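Peg boards and insert boards: care, checking and storage

Peg boards with loose inserts turn up in workshops, playrooms and sorting corners. The principle is the same in all of them: a flat board with holes, and a set of parts cut to fit. Most of the trouble comes from dirt in the holes, swollen edges and parts put away in the wrong box. The notes below apply to boards in plastic, coated fibreboard and solid timber unless a material is named.

Cleaning the board

Remove every part before cleaning. Brush the holes out dry first, using a bottle brush slightly narrower than the hole. Wiping before brushing turns dust into paste, and the paste sets against the wall of the hole.

For plastic boards, use warm water at no more than 40 °C with a few drops of washing-up liquid. Rinse, stand the board on its long edge and leave it until the holes are dry to the touch. Coated fibreboard should be wiped with a cloth that has been wrung out hard. The cut edges inside the holes are the weak point of this material and take up water quickly. Timber boards are cleaned dry, with a brush and a vacuum nozzle.

Pencil marks come off a white surface with an ordinary eraser. Scouring powder will remove them too, but it dulls the finish and the dull patch then collects dirt faster than the rest.

Cleaning the parts

Pegs and discs can be washed together in a sieve. Check the rim of each disc with a fingertip. A raised burr will stop it seating flat and can be taken off with 240 grit paper wrapped round a flat block. Two or three light strokes are enough. Do not sand the full rim of a part that is merely tight, as the fit cannot be restored once it is loose.

Checking the fit

Set the board on a dark, matt surface under a lamp placed to one side. Low side light shows chips and raised edges that an overhead light hides. A dark tabletop also makes small coloured parts easy to find when they roll.

Hold each disc by its edge, keep it level and lower it over its hole. It should drop in under its own weight or with light pressure from one finger. A disc that enters on one side and jams has been tilted: lift it out and start again. Pressing down on the high side will bruise the edge of the hole.

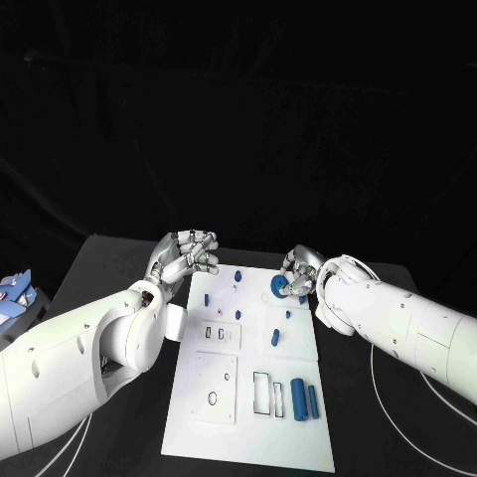
Blue disc held just above a white board, with upright pegs and open holes.

Pegs are tested upright. Push the peg home, then move the top gently from side to side. Slight play is normal. If the peg leans, a single turn of thin paper tape round the foot will usually correct it. Glue should be kept for pegs that are meant to be permanent.

Work from the far end of the board towards you, so that your sleeves do not catch parts already in place.

Storage

Store boards flat, with the parts in a lidded box of their own. A stack of up to 5 boards is acceptable if a sheet of card is laid between each. Boards kept leaning against a wall will bow over a winter, and fibreboard is worse than timber in this respect. In unheated rooms, bring them indoors by November.

The Wulluma shallow tray holds one set of small parts with the lid closed. Zeman boxes are deeper and suit mixed sets, though the catch on the lid is stiff when new. Write the board's name on both the box and the underside of the board.

Lost parts

Measure the hole, then order the part 0.5 mm smaller in diameter. Celtska sells plain discs and pegs singly as well as in bags. Dowel cut to length makes a serviceable peg if the ends are chamfered before painting. Allow for the paint: two coats can be enough to make a good fit tight.

Page last revised 21/02/2026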